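Home | Bedding | Table Linen | Contract Supply | Contact

Cistgate Bedspread, Rust Orange
Item 301

The Cistgate bedspread is supplied by Bednarek to guest houses, student residences and private homes. It is a single-layer cover intended for daily use over a blanket or light quilt. The fabric is a cotton blend, dyed before weaving, and carries no printed pattern.

The bedspread is offered in two widths, single and double. Both are cut long enough to be drawn up over the pillow or folded back below it. Hems are double stitched on all four sides. Corners are square unless rounded corners are requested at the time of order.

Care

Machine wash at low temperature with similar colors. Wash separately the first time. Do not bleach. Tumble dry on a gentle setting or line dry away from direct sun. The cover may be pressed with a warm iron on the reverse side. Creases from storage will ease after the first wash.

Customers are advised to keep garments with metal hooks, open zippers or rough fastenings off the surface, as these may pull the weave. Soft clothing may be laid on it without concern.

Ordering

Orders of 25 pieces or more are handled by the contract supply office under Wiesława Czarnecka. Smaller orders are sent from stock. Bednarek has delivered more than 3,000 Cistgate covers to date, and replacement pieces remain available in all current colors. Slight variation in shade may occur between dye lots, and customers furnishing several rooms should place a single order where possible.

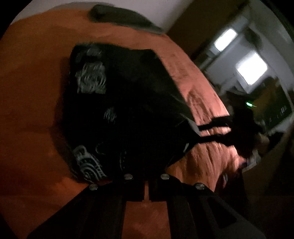 Cistgate in rust orange, with a black printed garment and a dark pillow.

Returns

Unwashed covers may be returned in their original packaging. Covers with rounded corners are made to order and are not accepted for return unless faulty.

Page revised September 18, 2018

Related items
Grutgate Blanket, Gray
Ilumis Pillow Cover
Cistgate Bedspread, Navy
Ilumis Fitted Sheet

Contact | Terms of Sale | © Bednarek | Back to top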